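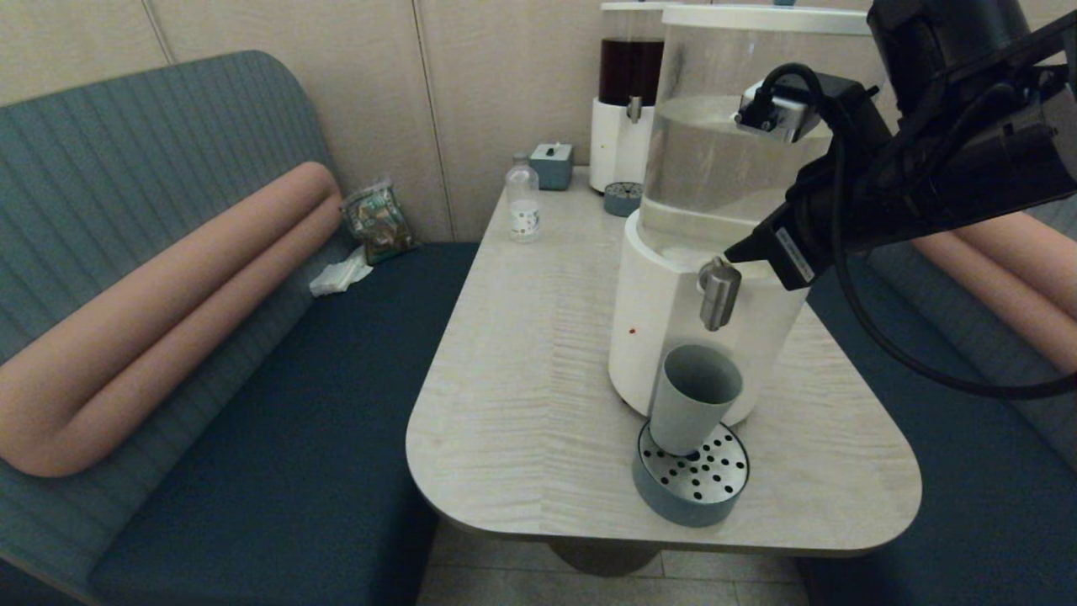 Tramham College to open student finance survey to part-time and mature learners

Wednesday, December 10, 2025

Tramham College will widen its yearly survey of student costs to include part-time and mature-age learners for the first time, the college's Office of Student Research confirmed today. The new survey, named Renero, opens in April and will run in place of the current student spending questionnaire.

The present questionnaire goes only to full-time students in their first year of study. Those enrolled part time, those returning to study after a break and those completing short programs have not been asked what they pay for rent, child care, travel and course materials. Renero will put the same core questions to every enrolled student, whatever their program or study load.

"We have made decisions on bursaries and payment dates using answers from one group of students," said Athina Katsaros, Director of Student Research. "A parent taking two evening classes has a different budget from a school leaver living at home, and our planning should reflect both." 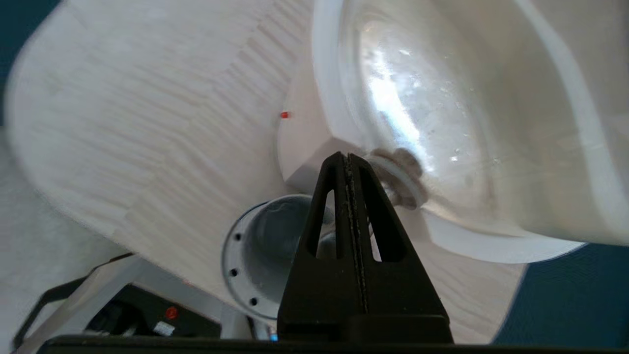 What the survey will ask

Renero has 20 core questions and can be completed on a phone or on paper. Students will be asked about hours of paid work, sources of income, debts owed before enrolment and any weeks in which they went without textbooks or transport to meet another bill. A short final section covers the timing of fee instalments, a matter raised often by students whose wages are paid monthly.

Answers will be stored apart from academic records. Teaching staff will not have access to individual responses, and no result will be published for any group of fewer than 20 students. Taking part is voluntary and has no effect on enrolment, grades or eligibility for aid.
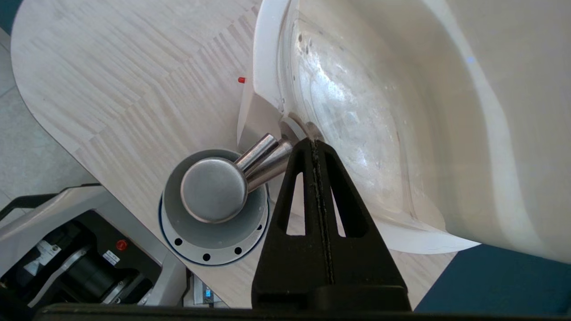
Trial results

The questions were tested earlier this year with 100 part-time students at the Dama and Lâm campuses. Of these, 85 completed every section. Several told the research office that the wording on household income was hard to follow for people who share costs with parents or adult children, and that section has been rewritten. A question on scholarships was also moved ahead of the section on loans at the request of those taking part.

The office will not release figures from the trial, which was intended only to check the wording and length of the form.

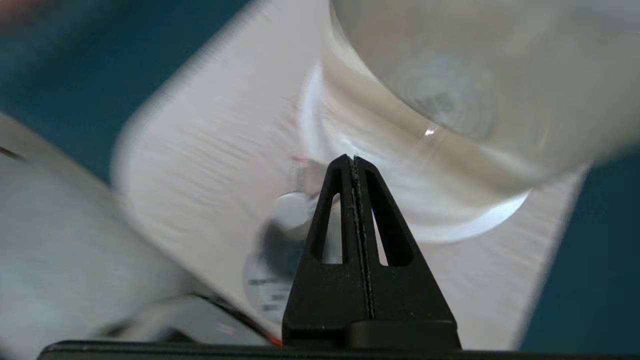

Next steps

Invitations will be sent to student email accounts when the survey opens. Paper copies will be held at the enrolment counter on each campus, and staff there can arrange large-print forms or help in another language on request. Findings will be published on the college website and presented to the Academic Board before fee instalment dates are set for the following year.

Media enquiries should be directed to the Office of Student Research, Tramham College.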